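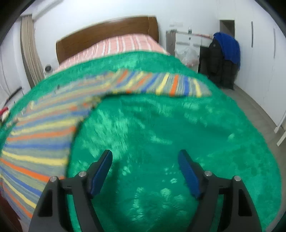

How many pages does a website need before somebody has to look after the menu? Three, in my experience, because that's how many the Garnelar site had when I first broke it.

4 min read

I'd been at Jandberg for a fortnight. We did websites for small firms, mostly the kind that sell one thing and have a van, and Garnelar sold garden gates. Home, Gates, Contact. I was asked to change the order so Contact came second, and I dragged it across and it vanished, and so did the other two, and for most of a lunch hour the only way to find a gate was to guess the address.

I got it back by pressing undo until my finger hurt. My boss came over with her soup and said, "Have you met Clastutmont yet?"

I thought she meant a client. Clastutmont was our own site builder, written by someone who'd left before I was born (she said - I think she was exaggerating, but the icons were very old). It kept every page it had ever been given. You could delete one and it would say Deleted in a cheerful green box, and then it would put it in a place called the Attic, and the Attic had no door that I could find.

"You'll be doing Canpolat next," she said. "They want a tidy up."

Canpolat made bread tins. I'd pictured a nice small job, a bit of moving about, home by half five. I opened the page list and it just kept loading. 3,396 pages! There was a page for every tin, then a page for every tin in German, then a page called New Page, and under that a long, long family of New Page Copy, New Page Copy Copy, and so on down. I scrolled until I felt a bit seasick.

I did what anybody would do and made tea. Then I started reading them, which was my mistake, because somebody had been writing in there.

It began in the copies. The first few had tin sizes on them. Then one said, under the tin sizes, "does anyone check these". The next one said "no". After that it was all sorts - what the writer had for dinner, a complaint about the radiator by the window, a very good recipe for soda bread, half a poem about the sea that gave up at the word "gannet". None of it was linked from anywhere. You could only get to it from the list, and the only people who ever saw the list were us.

I read 50 of them that afternoon. I told my boss I was making a spreadsheet, and to be fair I had one open.

By February I'd cleared the German duplicates and sorted the tins by shape, and the menu was down to something a person could use. Canpolat sent a thank you email and a box of tins. The copies I left till last. There were 60 still to go and I was doing one with my morning toast, no more than that, to make them stretch.

The last one had tin sizes on it, same as the first. Underneath it said, "leaving Friday, the radiator wants bleeding, please don't delete the soda bread".

I took the copies off the site. I moved the recipe to a proper page, under Help and Ideas, with a heading and everything, and put it in the menu. Then I made a new page, saved it as a draft, typed "I checked these", and pressed delete so it would go up to the Attic with the rest.

The green box came up. Deleted!

Then I went to see about the radiator.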